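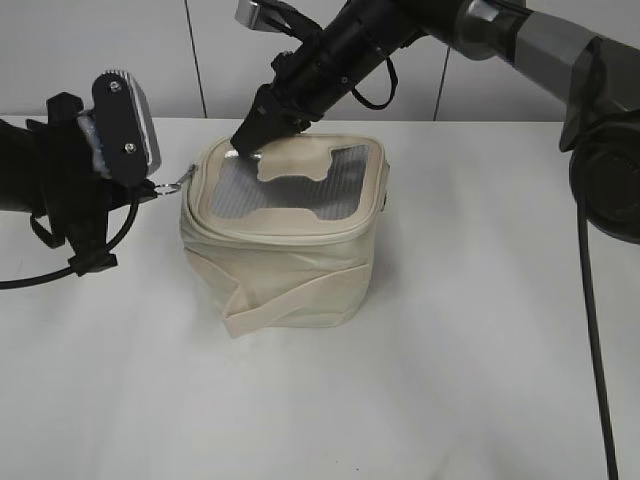
The cream fabric pouch, zipper around the rim and window in the lid.

How to clean and re-shape a canvas zip pouch with a clear window lid

Filed under: Care & Repair, Bags and Pouches
572 shares | 3 comments

I have a soft spot for these boxy little canvas pouches, the kind with the zipper that goes all the way around the top and a see-through panel so you can tell what you packed without opening everything up. They are wonderful for chargers, for sewing things, for the small stuff that otherwise lives at the bottom of a suitcase (we took ours to Galtmont last December and it held every cord in the family). They do get tired, though. The sides slump, the canvas picks up gray smudges, and the zipper starts to drag at the corners. You can put most of that right in an afternoon with things you already have at home, and then you leave it overnight and forget about it.

What you'll want on the table

A mild dish soap, a bowl that holds at least 900 milliliters, a soft toothbrush, two clean white cloths, a plain candle or a bit of beeswax, and a towel you don't mind rolling up. I use a Prenasum brush because it was a gift and the bristles are nice and short, but an old toothbrush is every bit as good. Clear yourself a smooth, light-colored surface if you have one. Crumbs and grit show up right away on white, and you'd be surprised how much falls out of a seam.

1. Empty it and find all the loose bits

Take everything out, and I do mean everything – there is always one hairpin. Turn the pouch over and give the bottom a few good pats, then run a finger along the inside seams. Set it back upright with the lid facing you and have a look at the hardware. On a pouch like mine the metal pull sits at the left corner of the lid, and there's a small ring on the right side. Wiggle both. If either one feels like it's working free of its stitching, put a few stitches in now, while the canvas is dry and easy to get a needle through.

Fold the strap across the front while you work, so it isn't trailing into the soap.

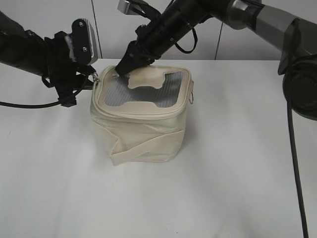 2. Wipe down your work surface

I know, it sounds fussy. But cream canvas picks up whatever it sits on, and I once spent an hour scrubbing a pouch only to set it down on a ring of coffee. Use one of your white cloths, barely damp, and go over the whole surface in long strokes, then again with the dry one. Get down low and look across it toward the light, too. You'll catch little specks and faint streaks that way that you would never notice standing over it. Move any dark boards, trays or boxes well off to one side before you bring out the water. Stained wood can let go of its color when it gets wet, and cream fabric is only too happy to take it.

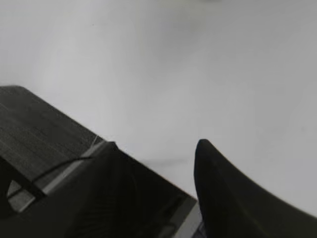 3. Clean the canvas a side at a time

Put 800 milliliters of lukewarm water in the bowl with a few drops of soap. Dip the brush, tap it nearly dry on the rim, and work in small circles, starting at the top of a side and going down. Don't soak it! Wet canvas shrinks unevenly and then the lid never sits right again. Blot each side with a cloth as you finish it. The strap gets the same treatment on both faces, with a little extra patience at the fold where the grime likes to settle.

For the clear window, skip the brush and use a corner of damp cloth with no soap at all. Go gently along the edge where the fabric meets the plastic.

4. Wax the zipper and let it all dry

Open and close the zipper a few times, holding the canvas taut with your other hand so you aren't dragging the whole lid along. Then rub the candle along the teeth, both sides, and run it again. The corners are usually the sticky part, so give them a second pass. If the pull is small and your fingers aren't what they were, a key ring through the hole makes a world of difference.

Now roll your towel into a fat square-ish bundle and tuck it inside so the sides stand up straight. Smooth the wrinkles out with the flat of your hand. Find somewhere clean, plain and out of direct sun, and check it one last time for dust. 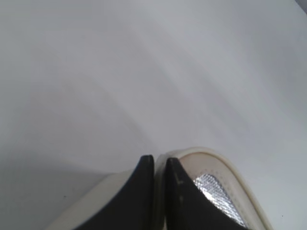

Leave the lid unzipped overnight so the air can get in. By morning mine is usually ready, although in damp weather I give it a second night and change the towel. A few creases will stay in the canvas and I've stopped minding them. If they bother you, a cool iron through a cloth will soften the sides, but keep it well away from the window.

Tagged: canvas, zippers, small storage, spring cleaning

3 comments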